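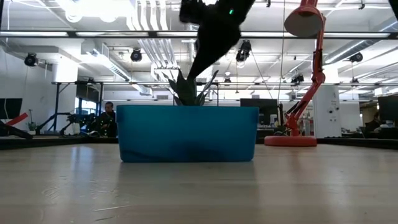
Pulls et gilets en laine : les laver, les sécher et les ranger pour l'été

J'ai appris à soigner mes lainages assez tard. Dans le pays où j'ai grandi, il ne fait pas froid assez longtemps pour qu'on possède beaucoup de pulls. Je note ici ma façon de faire, qui me convient depuis plusieurs hivers. Si votre étiquette dit autre chose, suivez l'étiquette.

1. Laver moins souvent

Un pull en laine n'a pas besoin d'un lavage après chaque journée. Le soir, je le pose à plat sur le dossier d'un fauteuil, près d'une fenêtre entrouverte, et le matin l'odeur de cuisine est partie. Portez dessous un t-shirt fin en coton. Pour une petite tache, un chiffon blanc et humide suffit souvent, à condition de tamponner sans frotter.

2. Le lavage à la main

Remplissez une bassine d'eau froide ou à peine tiède. Ajoutez un peu de lessive pour laine (j'utilise celle de Jomton, en flacon, mais toute lessive douce sans enzymes fera l'affaire) et mélangez avec la main avant d'y mettre le vêtement. Retournez le pull sur l'envers. Pressez-le doucement, laissez-le tremper quelques minutes, puis videz l'eau.

Rincez avec une eau de la même température. C'est le changement brusque qui fait feutrer la laine, autant que la chaleur. Ne soulevez jamais le pull mouillé par les épaules : il est lourd à ce moment-là et il garde la déformation. Prenez-le à deux mains, par-dessous, comme on prendrait un chat endormi.

3. Et la machine ?

Oui, si l'étiquette le permet. Choisissez le programme laine, mettez le gilet dans un filet et fermez tous ses boutons. Ne mettez pas de jean dans le même tambour. Attention au bouton de l'essorage : ma vieille Verkton revient toute seule à la vitesse la plus haute quand on change de programme, et j'ai perdu ainsi un gilet gris que j'aimais beaucoup. Il irait maintenant à un enfant de six ans. Quant au cycle coton à 60 degrés, il est pour les draps et les torchons.

4. Sécher à plat

Étendez une grande serviette éponge, posez le pull dessus, roulez le tout et appuyez avec les avant-bras. Déroulez. Prenez une deuxième serviette, bien sèche celle-ci, et installez le pull dans sa forme : les manches le long du corps, les côtes du bas resserrées avec les doigts, le col bien rond. Tournez-le une fois par jour. Loin du radiateur, s'il vous plaît, et loin du plein soleil si la couleur est foncée.

Pour un gilet, fermez seulement le premier bouton et le dernier pendant le séchage. La bande de boutonnage reste droite et on évite le repassage.

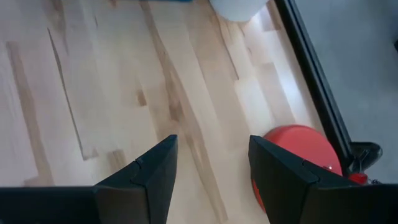
5. Enlever les bouloches

Les bouloches viennent du frottement, surtout sous les bras et là où passe la bandoulière du sac. Même une laine chère en fait au début. J'ai essayé le peigne, la pierre et le rasoir électrique. Le peigne Pearce, avec son petit cadre en bois, est mon préféré pour les mailles fines. Il faut tendre le tissu sur une table et peigner toujours dans le même sens, très légèrement. Le rasoir va plus vite sur les grosses mailles, mais il coupe aussi un fil qui dépasse, alors regardez avant.

Ne tirez pas les bouloches avec les ongles. On le fait tous devant la télévision et cela en fabrique de nouvelles.

6. Un fil tiré

Ne le coupez pas ! Passez un crochet très fin, ou une aiguille à laine, depuis l'envers, attrapez la boucle et ramenez-la à l'intérieur. Ensuite, étirez un peu la maille dans les deux directions pour que le fil se répartisse.

7. Ranger en avril

Chez moi les lainages quittent l'armoire en avril, parfois avec regret. Tout doit être propre, même ce qui semble propre, car les mites cherchent les traces de peau et de nourriture. Je plie chaque pull en 2, manches vers l'arrière, puis encore une fois dans la hauteur, et je pose les plus lourds en dessous. Pas de cintre pour un pull, il ferait des bosses aux épaules.

J'emploie des housses en coton de la marque Wostex, qui ferment avec une glissière. Une vieille taie d'oreiller nouée convient aussi bien. J'évite le plastique fermé pour plusieurs mois, sauf si la laine est parfaitement sèche. Un morceau de cèdre par housse, à poncer un peu chaque année pour que l'odeur revienne. La lavande sent bon, mais je ne compte pas sur elle toute seule.

8. Au retour du froid

Sortez les pulls la veille et secouez-les dehors. Les plis s'effacent dans la salle de bains, pendant la douche, le pull posé à plat sur un séchoir. S'il en reste un, passez le fer réglé sur laine avec un linge humide entre les deux, en posant le fer sans le faire glisser.

Page mise à jour le 2 novembre 2023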